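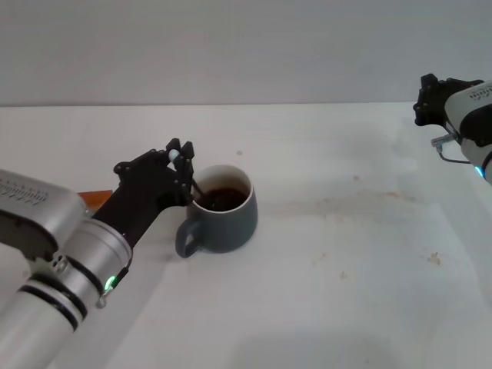 Giving back a leased car is mostly paperwork and looking, and the looking should start well before the drop-off date. I begin 12 weeks out. Dig out the lease agreement, sit down at a table with nothing else to do, and get yourself a mug of something dark (mine's the gray-green one with the pale inside) and read the whole thing, even the pages in tiny print. You want the section called wear and use, or sometimes excess wear. My last lease was a Temer through Clendel, and that section was 3 pages long, with a chart!

Write down what your lease says about scratches, dents, tires, glass and keys. Every company draws the line somewhere different, so don't go by what your brother-in-law paid on his.

Now check the odometer against your mileage limit. Take the miles you've driven so far, divide by the months you've had the car, then multiply by the months you have left. Add that to what's on the dash. When I did mine I was headed for 1593 miles over, and I'd have guessed I was under. Find the per-mile charge in your agreement and do the multiplication before you panic. I started taking our other car on the long weekend drives and that took care of a good chunk of it.

Next, wash the car. Do it yourself by hand if you can, because you'll find things with a sponge that you'd never see walking up to it in a parking lot. Dry it, park it in the shade and go around slowly, crouching at each door. Then do the inside – seats, carpet, the trunk floor under the mat, the spot where the car seat used to be.

Ask for the pre-return inspection as soon as the company will let you book it. Clendel's was free, and the inspector came out to my driveway in Prerkside at eight in the morning. Walk around with them and ask for the written report before they leave. Mine listed a scuffed bumper corner and one worn tire.

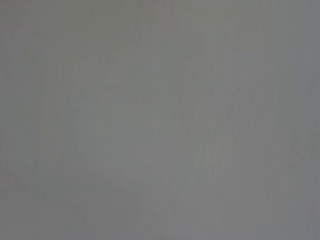

Intan Sinaga wrote in to say she'd get a repair quote before the inspection as well as after it, so you already know your price when the report lands. She also says to ask whether the lease company needs receipts from a particular kind of shop. Good point, and I hadn't asked.

With the report in hand, go down it line by line and compare their charge to a local quote. Hopkin fixed my bumper corner for almost $200 less than the charge on the report, so that was an easy yes. The tire was closer. Check the agreement before buying a cheap one, as some leases want the same size and speed rating all the way around.

Last bits, the week of the return: clear your phone and home address out of the car's system, cancel any toll tag tied to the plate, and hunt down the second key. Photograph the odometer and all four sides at the dealer's lot, and don't hand anything over until you've got a signed odometer statement. Call your insurance company after that, once the car is officially theirs again.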